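# Chapter 2: Small Cases, Small Parts

I started writing this chapter at a table with one plastic case on it, and I kept getting up to look for things that should have been in a case and weren't.

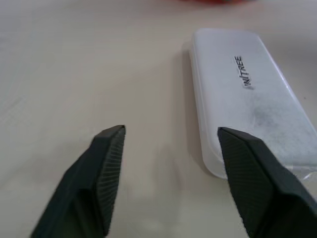 ## What a case is for

The one I had in front of me was white and translucent, with WITREE printed on the lid. You probably own something like it. Maybe it came with a tool, or a pair of earphones, or a set of drill bits you bought for one job (I have three of those sets, and yes, all for one job each). The odd thing about small cases is that we tend to keep them long after we've lost track of what they held. I have a drawer that is mostly cases. My neighbor Vlasta Trnka has a whole shelf, and she can tell you what belongs in every one, so clearly it can be done!

In Chapter 1 we talked about rooms and big furniture, and how a shelf decides what people will put on it. Now we're going down in size. A case is a tiny room with a door. Somebody chose how deep it would be, how the lid would close, whether you'd be able to see in. Those choices shape your habits a lot more than you'd think, and you can study them with nothing fancier than a table and a free evening.

## See-through, cloudy, or solid

Let's start with the walls, and with three words people mix up all the time. A **transparent** wall lets you see clearly through it. A **translucent** wall lets light pass but blurs whatever is behind it. An **opaque** wall blocks the light completely.

For storage, the middle one is the interesting one. With a cloudy case you can often tell that something is inside, and maybe whether it's dark or pale, but you can't read a part number through it. I used to think that made it the worst of both worlds. Then I sorted my sewing things into clear boxes, and the whole shelf looked so busy that I couldn't find the bobbins. Cloudy boxes calmed it down. I still had to label them, of course, and we'll get to labels in a minute.

## The lid as a label

Pick up any small case and look at where the printing goes. Very often it's on the lid, and very often it's a name. A name on a lid helps if you happen to remember what you bought under that name. Six months later, in February, with cold hands and a loose hinge to fix, it may not help you at all.

So I make a split that we'll use for the rest of the book:

- A **maker's label** tells you who sold the thing.
- A **user's label** tells you what you'd want it for.

Aleksi Salminen, who taught the evening workshop in Rernley where I learned most of this, wrote his user's labels on masking tape with a fat marker. "Picture hooks." "Bike, front." One just said "Ask me." I copied the tape and the marker, and I've skipped the last one so far.

## Give it some table

Before you open a case, clear a space for it. I mean a real space, bigger than you think you need, and pale if you can manage it. Little dark screws show up beautifully on a light, plain surface and vanish on patterned cloth. Keep the case off to one side so the middle stays free for whatever comes out.

If you have a shallow tray, use that too. I once tipped out a tin of beads on a bare desk, and I was finding them behind the radiator until spring.

## Before you read on

Find 2 small cases at home, one you can see into and one you can't. Write down what you believe is inside each. Then open them and correct your notes in a different color. Hang on to that page, messy or not, as we'll need it when we measure wasted space in the next section.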